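Call for Participants: Shared Reading Study
Osis Institute, Lollow Campus

The Osis Institute invites adults living in Lollow and Trevell to take part in a study of how people read and discuss short texts in pairs. The study will enroll 61 participants.

What Is Involved

Each participant attends one session of 95 minutes in the Juhász Building. Pairs read two short stories, talk about them at a table, and complete a written form. Sessions begin at 10 a.m. and 2 p.m. through the end of August.

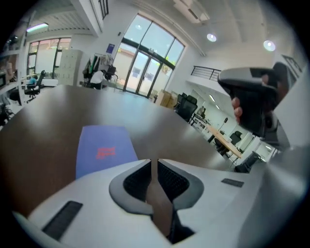
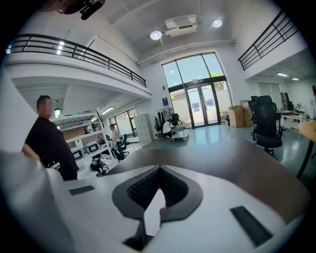

Who May Apply

Applicants must be 24 or older and read English comfortably. No background in literature is required. Persons who took part in the spring study at Trevell are not eligible.

Payment

Participants receive a $40 gift card at the close of the session. Parking in Lot C is free with a pass from the front desk.

How to Apply

Forms are available at the Juhász Building front desk and at the Trevell Public Library. Applicants will be notified by mail.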